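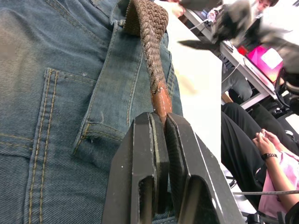
Qui sommes-nous ?

Chez Oltia, on aime les vêtements qui ont déjà vécu ! Un jean délavé, une ceinture tressée, une surpiqûre moutarde qui tient encore bon : voilà ce qui nous met de bonne humeur le matin.

L'atelier a ouvert rue Ackermann avec 2 machines à coudre et beaucoup d'envie. L'an dernier, 1 843 pièces sont passées entre nos mains (des jeans, surtout, et pas mal de ceintures !). On recoud les passants, on renforce les poches, on reprend les ourlets.

Le vendredi, l'atelier reste ouvert jusqu'à 20 h. Venez avec votre jean préféré, même très fatigué, on adore ça !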